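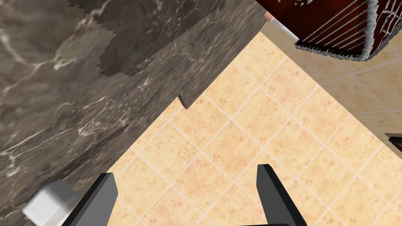
Simulated kitchen in Starnside, with the gripper fingers open beside a marble counter.

Starnside is a software package for training and testing two-armed household robots in simulated kitchens. It is sold by Braltex and was first offered in July 2021. The lead developer is Kyu-ri Ok, who had earlier written the contact solver used in Juhl, a simulator for warehouse arms.

The base license includes 80 kitchen layouts and 300 movable objects. Stone, tile and wood surfaces can be swapped between layouts, and camera views can be set at the wrist or on the body of the robot. A separate add-on, Coseck, records sessions in which a person steers both arms by hand – it needs its own license key.
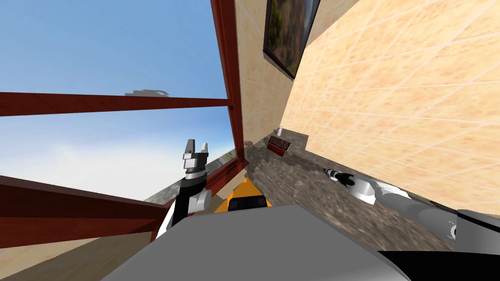 This page was last changed on Tuesday, May 30, 2023.

Robot models
The package ships with 6 robot models. Most users work with the two-armed one, which has a parallel-jaw gripper on each arm and white and gray arm segments. Other robots can be imported, but joint limits have to be entered by hand.

Reception
Reviewers liked the short setup time and the range of counter and wall finishes. The main complaint was cloth, which version 5 still handles as a stiff sheet. Fluids are not supported.

See also
Juhl (simulator)
Robot simulation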